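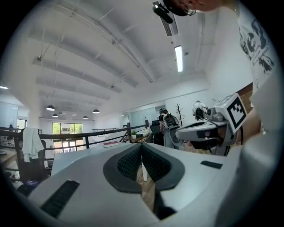

Skukside Makers Help Board – Handheld Tools Group

Finger pads stop closing all the way, then pop open mid-grasp?

Posted by grillard_gal

Hi all! I've got two of the white hand-held grippers, and the left one has started doing something scary. Fingers close fine on foam blocks, but with anything smooth (mugs, mostly) the pads shut, hold for maybe 3 seconds and then spring open. One mug went over the railing yesterday and landed on the lower floor. Luckily no one was under it, but I felt sick. The log shows error 2446 every time it lets go. The right one is fine with the same mugs, same charger, same everything. I've wiped the textured pads with a damp cloth and restarted it more times than I can remember. Is it the pads or something inside?

juvville_tinkerer

Ooh, I had this one! On mine 2446 was the position sensor losing track of the finger, so the software decided it was open and let go. Grippy pads won't help you there. Power it off, take off the housing and look at the little ribbon cable where it bends near the finger hinge – mine had a crease you could barely see. I reseated it and it behaved for a week, then it came back, so I swapped the cable and that was the end of it. Try swapping the left and right cables first. If the fault moves to the other gripper, you've found it. And please stay away from that railing until it's sorted!! We put a strip of tape on the floor and nobody holds anything over it past that line.

ahmadpour_fan

could be firmware. I was on build 2843 and it did weird stuff, went back one and it was ok. not sure if its the same thing tho

grillard_gal

Update – I swapped the cables and the fault moved to the right one, so cable it is. New one is ordered. I did check the firmware too and I'm not on that build. Both grippers are switched off until the part comes, and the mugs are back in the kitchen. Does anyone know if the replacement has to be the same length, or can I go a bit longer so it doesn't bend so hard?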